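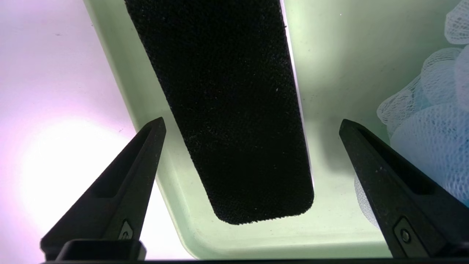
Garra de dois dedos junto a uma esponja preta, sobre um tabuleiro verde-claro com uma esponja de rede azul-clara.

O preço da garra não é o preço da célula

Quem prepara o primeiro orçamento para manipulação robotizada de artigos macios começa quase sempre pelo braço. É a rubrica mais visível e a mais fácil de comparar: carga útil, alcance, repetibilidade, consumo. Na Darano, empresa que monta conjuntos de artigos de banho para revenda, a primeira folha de cálculo seguia essa ordem. O braço ocupava a linha de cima, a garra vinha a seguir com um valor retirado de catálogo, e tudo o resto cabia numa linha chamada «diversos».

A versão aprovada em novembro tem outra estrutura. O braço passou para o terceiro bloco. O primeiro é dedicado às peças e o segundo ao que lhes toca: dedos, pontas, câmara de punho, cablagem, tabuleiros.

A alteração foi proposta por Zoia Semeniuk, responsável pelo planeamento de equipamento. O argumento está na nota que acompanha o pedido de investimento: «A carga útil de qualquer dos braços em análise excede várias vezes a massa da nossa peça mais pesada. Escolher o braço primeiro é decidir pela única variável que não nos limita.»

Peças que não têm cota

O catálogo da Darano tem 30 referências, e a maioria cede à pressão. Uma esponja de espuma densa deforma-se entre os dedos e recupera a forma a uma velocidade que depende do lote. Uma esponja de rede tem um volume aparente muito superior ao volume de material, e o contorno muda cada vez que é pousada. Nenhuma das duas pode ser especificada com as tolerâncias habituais de uma peça injetada.

Para o comprador, isto tem três efeitos sobre o caderno de encargos. A abertura da garra deve ser dimensionada para a peça em repouso, acrescida de uma folga de aproximação, e a força de fecho para a peça comprimida. Os dois valores têm de constar em separado. Em segundo lugar, o critério de aceitação não pode ser a posição final da peça em milímetros; a Darano adotou a presença completa dentro do rebordo do tabuleiro. Por fim, os ensaios têm de ser feitos com artigos de produção corrente. Amostras escolhidas pelo departamento comercial chegam limpas e com a forma regular, e a linha não trabalha com essas.

O pó e o cotão merecem um parágrafo próprio no caderno de encargos. A espuma escura retém partículas claras à superfície, e um algoritmo de segmentação mal calibrado pode tratá-las como textura. Os tabuleiros acumulam resíduos. As superfícies brancas próximas da zona de trabalho saturam a imagem quando a iluminação é forte. São condições de operação, e o fornecedor deve saber delas antes de apresentar proposta.

Duas propostas para a mesma linha

A Darano pediu cotação a dois fornecedores para o conjunto de preensão. A Coppens propôs uma garra de dois dedos, com câmara de punho opcional, por 2451 euros. A Jinden apresentou um conjunto com câmara e suporte incluídos por 2787 euros. A diferença de 336 euros a favor da primeira era, na leitura inicial, suficiente para decidir.

A comparação foi refeita com as mesmas inclusões dos dois lados. O valor da Coppens não abrangia a câmara, o suporte, o cabo de alta flexibilidade nem o segundo par de dedos. O da Jinden abrangia tudo menos os dedos de reserva. Somadas as opções em falta, a ordem inverteu-se. A Darano não divulga os totais finais, ainda em negociação, mas confirma que a proposta de partida mais barata deixou de o ser.

Semeniuk recomenda que a folha comparativa tenha uma coluna por proposta e uma linha por componente físico, mesmo quando o componente vem integrado. A célula fica marcada como «incluído», «opcional» ou «a cargo do cliente». Uma célula em branco obriga a uma pergunta por escrito ao fornecedor, e a resposta é anexada ao processo.

Os dedos são consumíveis

A rubrica de dedos é a que mais varia entre orçamentos. Dedos afilados entram bem entre artigos amontoados e junto a rebordos curvos, mas concentram a pressão numa área pequena. Em espuma, a concentração marca. Em rede, a ponta pode enfiar-se nas malhas e arrastar o artigo na abertura. Dedos largos distribuem a força e exigem mais espaço livre à volta da peça.

A Darano decidiu orçamentar dois perfis e tratar ambos como consumíveis. O período de substituição previsto é de 6 meses, valor de planeamento que será revisto com os registos de manutenção. O acabamento mate foi exigido para reduzir reflexos no campo da câmara. Os fixadores têm de ser acessíveis sem desmontar a base da garra, o que encurta a troca e evita nova calibração do punho.

Há um ponto contratual associado. Se o desenho dos dedos pertencer ao integrador, cada reposição é uma compra a fornecedor único. A Darano pediu os ficheiros de fabrico como entregável, com preço discriminado. A Zolard, integradora escolhida para a célula, aceitou a condição e acrescentou o valor à fase de engenharia.

A câmara e o que ela obriga a comprar

Uma câmara montada no punho vê a peça de perto e vê também os próprios dedos. A parte inferior da imagem fica permanentemente ocupada pela garra. O campo útil é menor do que a ficha técnica sugere, e a distância mínima de focagem tem de ser inferior à distância entre a lente e as pontas.

Na folha da Darano, a câmara gerou quatro linhas adicionais: iluminação difusa, proteção do cabo na rotação do punho, capacidade de armazenamento para as imagens de ensaio e horas de anotação. A última não constava da primeira versão. As imagens só servem para afinar o sistema depois de alguém identificar nelas as peças, e esse trabalho foi atribuído internamente, com horas imputadas ao projeto.

A iluminação foi objeto de um ensaio simples antes da compra. Com uma fonte direta, a sombra da peça suspensa projeta-se no fundo do tabuleiro e pode ser detetada como contorno. Com difusor, a transição é mais suave e o limiar de deteção torna-se menos crítico. O difusor custa pouco e estava ausente das duas propostas.

Tabuleiros, cor e contraste

Os tabuleiros em uso eram de várias cores. O novo plano fixa uma cor clara de baixa saturação, adequada ao contraste com a espuma preta. O compromisso está nas peças de rede claras e translúcidas, que se destacam menos contra esse fundo. A alternativa, um tabuleiro escuro, inverteria o problema. Ter duas cores obrigaria a separar os fluxos a montante, e a Darano preferiu não o fazer nesta fase.

O rebordo também entrou na especificação. Um rebordo alto e curvo retém as peças durante o transporte, mas limita o ângulo de aproximação dos dedos. A Zolard simulou a trajetória com o punho inclinado e obteve uma zona junto à parede que a garra não alcança. A solução orçamentada é um inserto de fundo que desloca as peças para o centro. O protótipo do inserto é pago pela Darano e as unidades de série entram no fornecimento da célula.

Calendário de despesa

O investimento foi dividido em tranches ligadas a ensaios. A primeira cobre a garra, a câmara e um posto de bancada. O braço só é encomendado depois de o posto cumprir o critério de presença no tabuleiro com todas as referências previstas para o arranque. A vedação e o transportador ficam na última tranche.

A sequência alonga o projeto. A direção financeira aceitou o prazo porque limita o valor exposto caso a preensão falhe nas peças de rede, consideradas as de maior risco. Se esse grupo não passar, o plano prevê mantê-lo na montagem manual e redimensionar a célula para as restantes referências, com um braço de menor alcance.

Ficaram por fechar duas linhas: o contrato de assistência, em que a Zolard propõe valor anual fixo e a Darano prefere intervenções faturadas à hora, e a formação do segundo turno.

Artigos relacionados
Cablagem em punhos rotativos: critérios de seleção
Como redigir um critério de aceitação para peças deformáveis
Iluminação difusa em postos de bancada
Assistência técnica: valor fixo ou intervenção à hora
Tabuleiros e insertos: notas para o caderno de encargos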